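Let the Person Doing the Teaching Hold the Tool

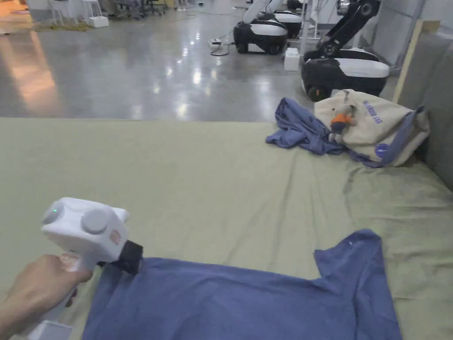 Pinching a blue t-shirt with a hand-held gripper.

There are two common ways to show a robot a household task by hand. In one, a person sits or stands at a set of controls and drives the arm from a distance. In the other, the person holds a gripper and does the job directly, and the recording is used later to train the arm. I have done both for pay, and I think small outfits should start with the second.

My view comes mostly from laundry. At Lanero, where I worked on the folding project until July, we began with remote control. Each shirt took a long time. The arm lagged a little behind my hands, and I could not feel the cloth, so I learned to wait after every pinch and check the screen. After 30 shirts I was folding in a way I have never folded at home. I lifted too high and set things down too slowly. All of that went into the training data.

Then we switched to the hand-held kind. My first full shift with it gave us 110 folds that passed review. I was still slower than with bare hands, but I folded like a person. When a sleeve bunched up, I went back and pulled it straight without thinking. Those small corrections are worth having, and they were mostly missing from the remote sessions, where fixing a sleeve was so tiresome that I would ask for a restart.

People who prefer remote control have a good argument, and I don't want to skip past it. When you drive the real arm, every motion you record is one the arm can make. With a tool in your hand you can reach around a corner or twist your wrist in a way the arm can't follow. The engineers at Adard threw out a good share of our early recordings for this reason. They were right to, and it was annoying.

That problem can be trained out of people, though. We got a one-page sheet of wrist positions to avoid and a half hour of practice, and the rejects dropped. Nothing on a sheet of paper would have given me back the feel of the cloth at the controls.

Cost matters too. A remote station ties up a robot for the whole shift. If the robot is down, you go home. Two of us could work with grippers on whatever surface was free while the robots were being used for something else or repaired. For a company the size of Caltitow or Aydoğan, with a few arms and a long list of tasks, that decides how much gets recorded in a month.

I would still keep a remote station. Anything heavy belongs there, and so does anything that depends on the reach of a particular arm. It is also the right way to collect fixes once a trained robot starts failing at one step. Our last batch was 276 recordings, and the ones made at the controls were all of the second fold, where the arm kept losing the hem.

What I object to is starting there because it looks more like robotics. Managers like to show visitors a person moving an arm from across the room. A worker folding shirts with a plastic tool gets less attention, and the pay at both places I know of reflected that. It should be the same rate. The hand work is harder on the thumb, and you need breaks that the schedule did not include until we asked for them.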